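Visit notes, Revden household goods center, Sketberg, June

The Revden center takes in mixed household goods, sorts them, and sends them out again as starter sets for furnished rentals. It occupies the ground floor of the old Moynihan building. Four of us went through it on the open day, starting at 10 in the morning: Rónán Cronin, Brendan Madigan, Mirko Fiore and me. Róisín Conneely led the tour and answered questions. These notes cover intake, textiles, tableware and storage. I have left out the offices and the talk on van scheduling.

## Intake

Goods arrive in crates that have been packed by whoever was clearing the home. The center has no control over what goes in with what, and textiles and dishes often share a crate. According to Conneely, this is a mixed blessing. Shirts and towels make good padding, but they hide small items, and a saucer wrapped in a sweater is easy to send down the wrong line.

The stock list held 2,016 items on the morning of the visit, in 68 categories. Madigan asked whether that many categories is workable. The answer was that most staff use a dozen of them from memory and look up the rest. "Bag, textile" and "bag, mesh" are separate categories. "Plate, decorated" and "plate, divided" are also separate, and both are separate from "plate, plain."

Each crate is emptied completely before anything is sorted. The previous method was to sort from the top down, which left fragile pieces under weight for longer than necessary.

## Textiles

Clothing goes into open plastic trays. There is no folding at this stage. Folding comes after inspection, and inspection requires the garment to be opened out anyway, so an early fold is wasted work.

Small items such as socks and cloths go into zippered mesh laundry bags. The center buys some of these and keeps any usable ones that arrive in crates, so the bags in use don't match. The ones I looked at most closely were white honeycomb mesh with a tan zipper trim. An empty one has no shape of its own. It crumples into a mound, and the zipper trim is the easiest part to find and the firmest part to hold. Staff are told to pick the bag up by the zipper edge and let the mesh hang below it, which also shows whether anything has been left inside.

Bags that turn up among the dishes are dealt with first, before any plate is lifted. A coarse mesh can catch on a chipped rim, and the chip isn't always visible with the bag lying over it.

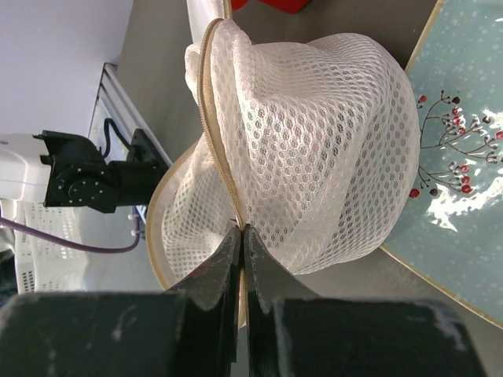
Maeve Quinlan, reading a draft of these notes, objected to the part about lifting by the zipper edge. In her experience the stitching along the trim is the first thing to give, well before the mesh, and a full bag should be supported from underneath with the flat of the hand. She would keep the zipper-edge method for empty bags only, and she would write that on the bag shelf where people can see it.

I put this to Conneely by email. Her reply was that the method is intended for empty and near-empty bags, and that the instruction sheet will be reworded. The center retires a mesh bag after 50 washes whatever its condition. Fiore thought that was early for a coarse mesh and late for a fine one.

Cloth bags with printed patterns are treated as textiles if they are empty and as containers if they are holding something. This was the least settled rule of the day. Two people on the floor gave us different answers on a drawstring bag with a spare drawstring in it.

## Tableware

Decorated plates are inspected by eye under a plain ceiling light. Metallic rims get a separate note on the record, as they restrict microwave use and usually mean hand washing. A light blue plate with a thin gold rim and a pattern of berried twigs went past us as a typical case: decorated, metallic rim, to be listed singly. Seasonal patterns like that one are hard to place in a rental set and tend to stay in stock.

Divided plates are the opposite. They go out quickly to homes with small children, and color isn't considered.

Glass is set apart from ceramic where there is room, but on the sorting floor itself the two are often in contact for a while. Cronin raised this. A glass bowl leaning on the edge of a saucer is stable until one of them is moved, and he would prefer a strip of felt or a folded cloth between the two. Conneely agreed in principle - there are plenty of cloths within reach - but said the pieces are not meant to stay on the floor long enough for it to matter.

The sorting floor is gray and kept level, with pale walls on the sides. Textiles are gathered toward the tray and dishes toward the rack, and whatever has not been assigned stays between them.

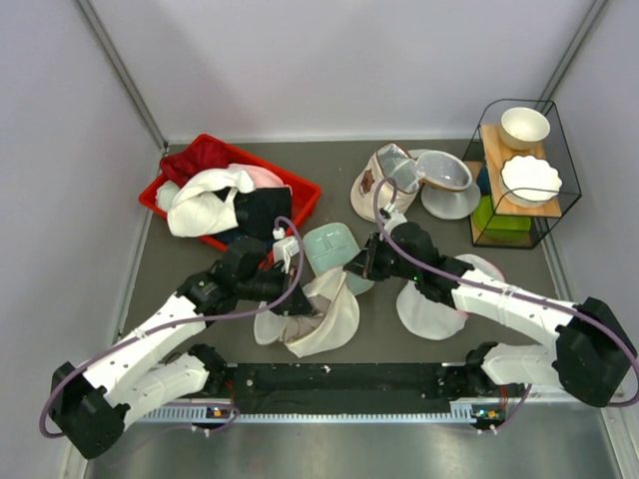

The rack is black wire with a light wooden board as a shelf. Bare wire is fine for containers, but a footed bowl or a saucer can tip when its base falls across a gap, and the board solves that cheaply. Fiore asked about the board's finish. It was bought unfinished from Gredar and oiled on site. It lifts out for cleaning.

The rack follows three placement rules:

- Bowls on top, where they can be reached without tilting.
- Plates on the board, flat. Scalloped edges are never stored on end.
- Closed containers at the bottom.

Madigan pointed out that a bowl on the top level is the piece with the farthest to fall. The counterargument is that bowls are the most frequently moved, and putting them lower would mean reaching past plates. Both points went into the center's comment book.

## Storage and dispatch

Finished sets are held in the back room on fixed shelving, boxed, with a contents sheet taped to the short side. I opened 2 boxes at Conneely's invitation. In both, the sheet agreed with the contents. One listed a "dish, small" that I would have called a saucer, and it is apparently a known problem that the older sheets predate the current categories.

Cronin has asked for a copy of the category list. Conneely will send it along with the reworded bag instruction.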